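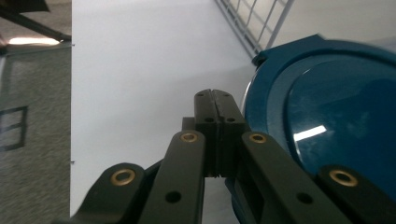

Iltthorpe village hall, my walk-round before the spring hire season

I did this one on Tuesday, March 24, 2020, with the place shut and no toddler group to step over, so it's a bit more thorough than usual (and a lot more rambling, sorry Nneka!). Ticks and crosses as ever, with my comments after.

Front doors and ramp: OK
Both leaves open fully and the push bar works. The ramp has moss on the left side again. I gave it a scrub but it wants the proper stuff on it before anyone comes down it in smart shoes.

Fire extinguishers: OK, one query
Pins in, gauges in the green, labels readable. The kitchen one has been hung back on the wrong hook, so you have to reach over the urn to get it. Ladi, can you swap it with the fire blanket?

Emergency lights: FAIL
I held the test switch down and the one over the stage went out almost straight away. New battery or new fitting, I don't mind which, but no evening bookings till it's done.

Electrics: OK
Heater cables all fine. I've taken away the old four-way with the cracked casing, so please don't go looking for it!

Kitchen: OK
Fridge at 4 degrees, boiler cupboard clear, first aid box short of plasters (blue ones, please, Damilola, if you're ordering). The Rerex hand dryer rattles but it's only the cover.

Chairs and tables: PART
We have 215 chairs on the books and I went through every stack. Pulled out 20 with loose backs or missing feet and they're behind the stage curtain with tape on. Chenxi thinks most will mend. Stacks were far too high as well – I've brought them down to eight.

Loft ladder: NOT CHECKED
Couldn't get the hatch to budge and I wasn't going to wrestle it on my own.

Car park: OK
Pothole by the gate is bigger. I've put the cone in it.

To do before the next check in July: stage light, moss, chair feet, loft hatch. Soledad has the spare keys if you need to get in.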